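Entretien avec Sveva Ferri, directrice du développement durable de Vusholm

Le fabricant de mobilier Vusholm a rendu publics, le mercredi 12 mars 2025, les résultats de la première vérification externe de sa chaîne d'approvisionnement en bois. Conduite par le cabinet Brolell, la mission a porté sur 46 fournisseurs et 917 lots livrés au cours du dernier exercice. Sveva Ferri, directrice du développement durable du groupe, a accepté de revenir sur la démarche, ses résultats et les suites qui lui seront données.

La vérification répond en premier lieu à une demande du conseil d'administration. « Nous disposions de déclarations de fournisseurs, souvent de bonne qualité, mais aucune n'avait été confrontée aux pièces d'origine par un tiers, rappelle Sveva Ferri. Le conseil souhaitait que la politique d'achat responsable adoptée par le groupe puisse être contrôlée selon une méthode constante, d'une année sur l'autre. »

Le périmètre retenu couvre l'ensemble des bois massifs achetés par Vusholm, y compris ceux que sa filiale Putico transforme pour le compte de clients extérieurs. Les panneaux dérivés du bois en ont été exclus pour ce premier exercice. Interrogée sur ce choix, la directrice indique que la documentation des panneaux relève de circuits différents, dans lesquels une même livraison peut réunir des matières provenant de plusieurs sites de production. Leur intégration est prévue lors du prochain cycle.

Pour chaque lot, les vérificateurs ont demandé la facture, le document de transport et la preuve du droit de récolte. Ils ont ensuite rapproché les volumes déclarés des volumes entrés en stock. « L'exercice est long et assez ingrat, reconnaît Sveva Ferri. Une différence d'unité entre deux documents suffit à bloquer un dossier pendant une semaine. Nos équipes d'achat ont dû reprendre contact avec des scieries qui n'avaient jamais reçu ce type de demande de notre part. »

Dariusz Jakubowski, responsable des achats de bois, a coordonné la collecte des pièces. Il souligne que les fournisseurs de petite taille ont répondu dans des délais comparables à ceux des grands négociants, alors que le groupe s'attendait à l'inverse. « Les petites scieries connaissent leurs parcelles. Le dossier tient parfois dans une chemise cartonnée, mais il est complet », précise-t-il.
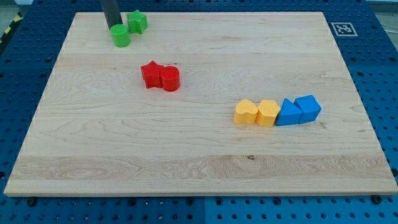

Planche de bois d'érable, à la surface lisse et non peinte.

Le rapport de Brolell conclut à la conformité de la procédure d'achat et formule 3 réserves. La première concerne l'archivage : les documents sont conservés par chaque site, sans référentiel commun. La deuxième porte sur les contrats passés avec les négociants, dont une partie ne prévoit pas de droit d'accès aux pièces détenues par leurs propres fournisseurs. La dernière vise la formation des acheteurs, jugée inégale d'une implantation à l'autre.

Sur le premier point, Vusholm a décidé de centraliser les archives au siège. Le projet a été confié à Stanisława Śliwiński, responsable des systèmes documentaires, et les sites doivent transmettre leurs dossiers en cours avant la fin du mois de mai. Les dossiers clos suivront selon un calendrier qui n'est pas encore arrêté. « Je préfère ne pas annoncer d'échéance pour les archives anciennes, déclare Sveva Ferri. Certaines sont sur papier et leur état de classement varie beaucoup. »

La question des contrats apparaît plus délicate. Une clause type a été rédigée par la direction juridique et soumise aux principaux négociants. L'un d'eux, la maison Le Goff, l'a déjà acceptée. D'autres ont fait valoir que l'ouverture de leurs dossiers révélerait leurs conditions commerciales. Sveva Ferri dit comprendre l'objection – « elle est légitime, et nous aurions sans doute la même réaction » – et propose que les pièces soient consultées par le seul vérificateur, sans transmission à Vusholm. Les discussions se poursuivent.

Lukian Bondarchuk, qui a dirigé la mission pour Brolell, confirme que cette formule est praticable. Il rappelle toutefois que l'avis rendu porte sur une procédure et sur des documents. « Nous n'avons pas procédé à des visites de parcelles. Le rapport le mentionne dès la première page et il convient de le lire dans cette limite », indique-t-il. Des visites pourraient être ajoutées au programme à la demande du groupe, sur la base d'une analyse de risques par pays d'origine.

Vusholm s'est fixé pour objectif d'atteindre 100 % de volumes documentés jusqu'au droit de récolte, panneaux compris. À la question de savoir si les fournisseurs défaillants seront écartés, Sveva Ferri répond que la procédure prévoit un avertissement écrit, puis une suspension des commandes. « La suspension n'a pas été appliquée à ce jour. Elle figure dans nos conditions d'achat et les fournisseurs en ont connaissance. »

Le coût de la démarche n'a pas été communiqué. La direction précise qu'il est supporté par le siège et qu'il n'est pas répercuté sur les sites ni sur les fournisseurs. Tullio Guerra, directeur général de Putico, a pour sa part demandé que les clients de la filiale puissent obtenir une attestation propre à leurs commandes. Le format de ce document est à l'étude avec Brolell.

La synthèse du rapport est disponible sur demande auprès de la direction du développement durable de Vusholm.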